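We use cookies to remember your settings and see which posts are read. Accept | Manage

Blog > Robotics > Methods

What we changed when we started recording in other people's rooms
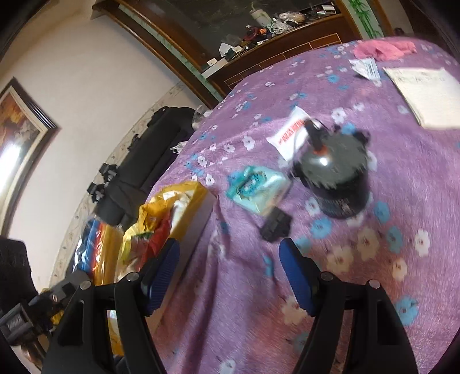 Gripper open over the flowered cover, with the packets and the grey canister on the cloth.

I promised a write-up of the clutter experiment back in February and then didn't do it. The numbers are final now, so I've put them down before I start forgetting which run was which.

The question was small. We train a picking policy from recordings made with a hand-held gripper, the kind you carry round and squeeze yourself, with a wide-angle camera looking down past the fingers. The usual advice is to collect in as many places as you can. I wanted to know how much of the benefit comes from the places being different, and how much comes from them being untidy. Those two get mixed up, because a lab bench is always the same bench and is also nearly always clear.

Inger Hedegaard and I planned it together. She did most of the analysis and I did most of the carrying.

The setup

We had 476 demonstrations in the end. Each one is a single pick and place: approach an object, close on it, lift it, put it down somewhere else on the same surface. All of them were done with the same pair of fingers, black frames with the ribbed blue pads. We had two other pad types in the drawer and I was tempted, but changing pads halfway through would have ruined the comparison.

The demonstrations were split into three sets.

Penora is the tidy set. Lab bench, plain mat, one object at a time.

Clustel is the same bench and the same mat, with extra things put out on purpose. We chose them from a box and scattered them by hand.

Palacios is the lived-in set. Bedrooms, kitchens and a hallway, 15 rooms in all, with whatever was already lying on the surface left where it was. The picture at the top is from Palacios. We put down nothing special there. It has a purple cloth with small flowers on it, a sachet and a packet, slips of paper, bags along one side, and a shelf behind with cables and boxes all over it.

The names don't mean anything. They come from a list we use so that the folders don't get called "new", "new2" and "final".

We trained one policy on each set, with the sets cut down to the same number of demonstrations so that size wasn't a factor. Then we ran all three on the arm in a room none of them had seen. The arm carries the same fingers and the same camera position as the hand tool. There were 27 test layouts, from nearly bare to very crowded, and every policy got the same layouts in the same order. I marked the object positions with bits of tape and reset them from a printed sheet each time. It is dull work and I would not skip it. An early pilot where we reset by eye gave us a nice result which vanished when we repeated it.

What came out

On the bare layouts there was nothing much between the three. Penora was slightly ahead, as you would hope, given that it had seen nothing but bare layouts.

On the crowded ones Penora fell apart. It tended to drive towards the most contrasty thing in view, whatever that happened to be. Several times it went for a gap between two objects and closed on air.

Clustel was the surprise. I expected it to sit halfway between the others, and it sat much closer to Penora. It coped with extra objects as long as they were spread out. As soon as they touched or overlapped it behaved as if it had never seen clutter.

Palacios was clearly the best on anything crowded, and the lead got bigger the more the objects overlapped.

Inger's explanation, and I think she's right, is that we are bad at making mess. When I scatter things from a box I leave a bit of space round each one. I don't put a sachet half behind a tin, or lay a packet at an awkward angle right beside the thing I'm about to pick up. She went back through the Clustel recordings and measured the distance from each target to its nearest neighbour. The spread was very narrow. In Palacios it was all over the place, including plenty of cases where the answer was zero.

So we did a fourth set, which I hadn't planned. We called it Hakar. Same bench as before, but this time we copied arrangements from the Palacios rooms, working from stills and laying things out to match. It took much longer per demonstration. Hakar recovered a good part of the difference on crowded layouts, though it never caught up with Palacios.

I read that as saying most of the gain is in how things lie against each other, and the rest is in things we can't easily copy on a bench: patterned cloth, glare off a picture frame, soft surfaces that move when you touch them. We have not separated those out. Somebody could, and it would make a decent student project.

Things that went wrong

Motion blur. When I move the hand tool at a comfortable speed indoors, objects near the middle of the view smear. You can see a little of it on the canister in the picture. I worried about this enough to re-record part of one room slowly, and then trained with and without the blurry parts. Keeping them made the policy slightly better, if anything. I now leave them in unless the tracking is lost.

Tracking did get lost in rooms with bare walls. Rooms with a lot on the walls and shelves were fine. It means the untidy rooms were also the easiest to process, and that could be flattering Palacios a bit. We dropped the failed recordings before balancing the sets, so the counts are fair, but the rooms that remain are not an even sample of rooms.

Dark corners. The lens vignettes, and on some recordings the corners go completely black. We tried masking them for all sets and it made no difference I could measure, so the final runs are unmasked.

My own habits. I did nearly all the Palacios picks myself, and I approach from the same side almost every time. The policy learned that. If the clear route to an object was from the other side, it would still come in my way and knock something over. Inger recorded a small batch with her left hand to see whether it helped. It did, but the batch was too small to put in the results.

Time. I budgeted 90 minutes a room including packing up, and that held once I stopped trying to review recordings on site. Before that I was spending most of the visit looking at a laptop on my knees.

What we do now

We've stopped collecting on a clear bench except for checking that the tool works. For anything that has to run in a home, we record in homes, and we ask people not to tidy up first. That last part needs saying more than once. Two households had cleared the surface before I arrived, very kindly, and I recorded there anyway. Those recordings look just like Penora ones.

When we can't get into a room we use the Hakar approach and lay things out from a still. I print it and keep it next to the bench. Doing it from memory brings the neat gaps back.

We also log which hand and which side the approach came from. It's one extra column — I wish we'd had it from the start, as I had to fill it in afterwards by watching everything again.

There are limits to all this. It is one task, one gripper and one arm, and the test room was ours. The layouts I called crowded were crowded by my judgement, which, as the Clustel result shows, isn't worth a lot. I'd like to see the test repeated with layouts chosen by someone who doesn't know what we're trying to show.

The layout sheets and the neighbour-distance script are tidy enough to share. The recordings from the rooms are staying with us, as they were made in people's homes and we only asked permission to train on them. If you want the sheets, write to me or Inger and say what paper size you print on, because the tape marks only line up at full scale.

Next is drawers. I've done a few already and the handles are a nuisance.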